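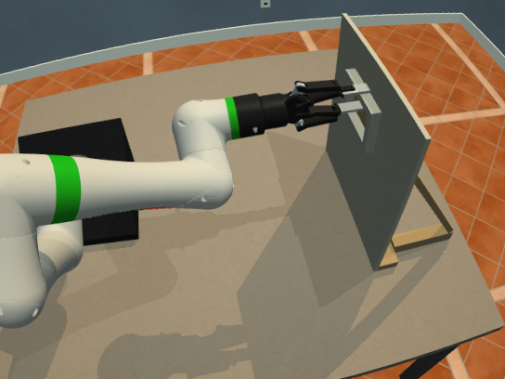

Notes from the back bench: the robot arm, continued

Members who have been following the arm will remember that in the last newsletter it was going to be finished by January. It is now some way past January. The simulation, I am pleased to say, is coming along beautifully.

For anyone new, the plan is to have a second-hand arm at the back of the Brulgate workshop that can work a latch on an upright panel. Open it, close it, open it again, all afternoon if need be, without complaint and without wanting the radio changed. Bendik Myklebust wants this for testing the catches he makes for boat lockers. The rest of us want it because it is a robot arm.

The real arm is still in its crate under the stairs, waiting for a power supply. So for the past couple of months all the building has been done on Bendik's computer, in a program that lets you put a table, an arm and a panel in a room and find out what you have got wrong before it costs anything. We have called the whole business Jumongate, for reasons that made sense at half past ten at night and have not been improved by explanation.

What we have got wrong so far

The first mistake was the height of the panel. I had drawn it at 700 mm, on the principle that it sounded like a good size for a panel. The arm could reach the fixture perfectly well, provided it first put its elbow through the table. The simulation lets you do this. It will cheerfully show you a solid object passing through another solid object and then ask if you'd like to save. We have since moved the fixture up and brought the panel nearer, and the forearm now travels across more or less level and comes at the thing from the side, like somebody posting a letter.

The second mistake was the gripper. Its fingers open wide enough for the bars on the fixture, but only if they arrive square, and for several weeks they did not arrive square. They arrived at whatever angle the wrist felt like. Wenche Aasen went through the joint settings one by one and found that I had entered one of them in degrees where the program wanted radians. I would like it recorded that the number itself was correct.

The third was the friction. Left at the standard setting, everything in our pretend room was as slippery as a wet bar of soap. The fingers would close on the bar, the bar would give, and the gripper would sail off to the right with an air of having meant to. Turning the friction up helped. Turning it up further glued the gripper to the fixture, and the arm spent an evening trying to take the panel home with it.

How it does now

Better. Out of 311 attempts since the friction was sorted, it made a proper hold on the fixture in 280. Bendik regards this as very promising. Wenche points out that a person who failed to open a cupboard that often would be taken to see someone. Most of the misses are the lower finger catching before the upper one has got where it is going, and we think slowing down the last 40 mm of the approach will cure it. It will also make each go take noticeably longer, but the arm has no other appointments.

I should say something about the décor, as I have been asked. The terracotta floor and the dark blue wall came with the room we started from, and we left them in because they are a good deal nicer than the workshop. There is even a skirting board. Nobody has swept that floor and it is spotless, a fact I have mentioned to several members in passing. The wooden stand behind the panel is our own design and is the one part that could be sawn up tomorrow, so if you have any straight softwood lying about, please bring it in. Straight is the important word. Last time we asked, we were given a bannister.

The green bands on the arm are staying as well. They serve no purpose that I can discover, but they make it easy to tell which way round the wrist is when the rest of the arm is mostly white, and Bendik says he will put tape on the real one to match.

What happens next

The power supply is on order from Hedlund, who have told us it is on its way in the same tone they used in the autumn. When it comes we shall bolt the arm down to the big table by the window, which means the big table by the window has to be cleared. If the half-finished harmonium is yours, you know who you are, and so does everyone else.

After that we copy the movements over from the simulation and discover what the real world thinks of them. My own guess is that the latch will be stiffer than we have told the computer it is, and that the table will wobble — it has always wobbled, and there is no setting for that. Wenche has written a cut-out that stops the arm if it meets anything harder than it expects. We shall be trying this on a cardboard box well before we try it on the panel, and on the panel well before anybody stands near it.

The controller software is Grasira, and there is a copy on the workshop computer if you want to have a go at the pretend version yourself. Please save your changes under a different name. Somebody has already set gravity to zero and left it that way, and I lost most of an evening looking for a fault in the shoulder.

We are at the back bench most evenings from seven. Bring softwood.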